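Laminated Doughs, Session 3: Butter, Folds and Resting
By Suryani Wijaya
July
4 min read
12 shares | 2 comments

These notes cover the third session of the pastry course at Kikberg. Read them before you come in. The recipe sheet is separate, and you should already have the basic dough from Session 2 written down.

What lamination does

A laminated dough is made of thin layers of dough with thin layers of butter between them. In the oven, the water in the butter turns to steam and pushes the layers of dough apart. The fat keeps them from sticking back together. If the butter melts into the dough before baking, you get something closer to brioche. It will taste fine, but it won't flake.

Most of the work is keeping the butter solid and bendable at the same time. Too cold and it cracks into pieces when you roll. Too warm and it smears.

The butter block

Weigh out 200 grams of butter. Use unsalted, with as high a fat content as you can find. Put it between two sheets of parchment and beat it with the rolling pin until it forms a flat square. Trim the edges, put the trimmings on top, and beat again. The block should bend over the edge of the counter without snapping.

Chill the block while you roll the dough. Take both out of the refrigerator together and press each one with a finger. They should feel equally firm. If the butter is harder, leave it out for a few minutes and put the dough back.

Rolling

Flour the surface lightly. Roll away from you and then back toward you, in one direction only, and turn the dough when you need width. Keep the corners square. Brush off loose flour before every fold. Flour trapped between layers makes them dry and can leave gray streaks after baking.

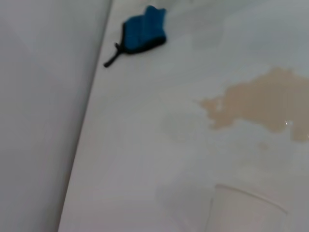 Folds

We use 3 single folds for croissants in this course. For a single fold, bring the bottom third of the dough up over the middle, then bring the top third down over that, like a letter. Turn the dough a quarter turn before rolling again.

A double fold (both ends to the center, then closed like a book) is faster but harder to keep even. Gudrun Engström will show it in Session 4 for puff pastry.

Resting

Rest the dough in the refrigerator for 30 minutes after each fold, wrapped. If it springs back when you roll, it needs longer. Mark the number of folds on the wrap, especially if you share a shelf. Don't freeze the dough to save time. The outside goes hard while the middle stays soft, and the butter breaks.

Common faults

Butter leaking in the oven: the dough was proofed too warm, or the oven was too cool.

Bready center with no open layers: butter smeared during rolling.

Thick, uneven layers on one side: the dough wasn't square when folded.

For next time

Bring one baked croissant from your home batch, cut in half lengthwise. Write down your flour, your butter and the temperature of your kitchen. Questions about missed sessions go to Intan Ginting.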